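**December 24, 2018. Bench notes, Bemo kit on trial, second week**

Carrying on from the November pages. The loan arm is still bolted to the Tostetti table and I still like it a lot, so read the rest of this with that in mind.

Firmware first, so I stop forgetting. We are on the build that came on the stick, not the one from the download page. The download one refuses to home if the wrist camera is plugged in before power. I wrote to support at Bemo and got a reply the same afternoon with a config line to change. Changed it, works, but I went back to the stick build anyway so all of the trial data comes from one version. If you are the next person on this bench, please don't update it until the loan ends!

What's in the kit, for anyone who missed the unboxing: arm, two-finger gripper with a spare set of finger pads, wrist camera, a teach pendant with a cable that is too short, controller box, and a license for the recording software (Pelupessy, bundled free for the trial, paid after). The manual is 290 pages and the good part starts after the safety chapter. Read the section on grasp force twice. I skipped it and spent a morning wondering why everything slid.

**Grip, thin handles**

This is the part I was keen to get to. Our old gripper was hopeless with anything thinner than a broom handle, and half the stuff Fikevura wants handled is thin: stems, rods, brushes, little caps on sticks. The stock pads on the Bemo have a texture to them and it helps enormously. With force at the default the black handles still rotate a bit when the far end touches something. Going two steps up fixes it on the handles and squashes the foam ones, so we need two profiles. Saved as `thin_hard` and `thin_soft`. Names are mine, change them if you hate them.

Things I learned setting up the profiles:

- Close slowly for the last bit of travel. The fast close knocks a standing rod sideways before the second finger gets there.
- Grip low on the handle if the tool will hang, higher if it will point up. Pointing up, the weight beyond the fingers is small and it barely sags.
- After a pad swap, run the zero routine. I forgot, and 992 logged samples went in the bin because the width readings were all shifted. Entirely my fault, not the kit's.

The force readout is lovely, by the way. It's a live trace you can leave up on the second monitor, and you can see the moment of contact as a little step. I keep watching it when I should be doing other things.

**Teaching by hand**

Hold the button on the wrist, push the arm where you want it, let go. It's lighter to push than the last one we tried, and it doesn't drift after you release. The button is placed for a right-handed person standing in front, so working from the side means a funny reach across. I asked if there's a left-hand version and they said a foot pedal is coming as an add-on. No price yet.

Waypoints can be edited afterward on the pendant, one at a time. I'd love a way to shift a whole group. There's a menu item that sounds like it does this and it doesn't, it copies the group and leaves you with two.

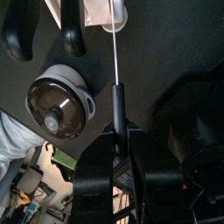 Cable routing needs more thought before anyone calls this finished. With the wrist turned well over, the camera lead has to have slack on the outside of the arm, and the clips in the box are one size too big for it. I've put hook-and-loop straps on for now. Also worth fixing: the camera exposure hunts when the view goes from something dark and close to the lit part of the room. Locking it in Pelupessy is easy (Settings, Capture, untick Auto) but the setting doesn't survive a restart, so it goes on the startup checklist.

Recording numbers so far: 1262 clips kept, 2358 taken. The difference is mostly me pressing record too early, plus the batch before the exposure lock. The review screen is quick once you learn the keys. K keeps, X drops, and there is an undo, thank goodness.

Price talk. The quote covers the arm and a year of support, and the software license is a separate line that renews. I'd pay for the first without much argument. For the second I want to see whether we can export everything in a plain format, because at the moment the force trace comes out in their own file type and the video doesn't. Asked, waiting.

To do before the loan goes back:

- [ ] longer pendant cable, or move the controller to the left side of the table
- [ ] smaller clips for the camera lead
- [ ] repeat the thin handle runs with the spare pads
- [ ] try `thin_soft` on the foam handles again after zeroing
- [ ] chase the export answer
- [ ] ask Fikevura which of their caps come off with a twist and which pull

Power is off at the controller, e-stop pressed in. Pendant is on the hook by the door.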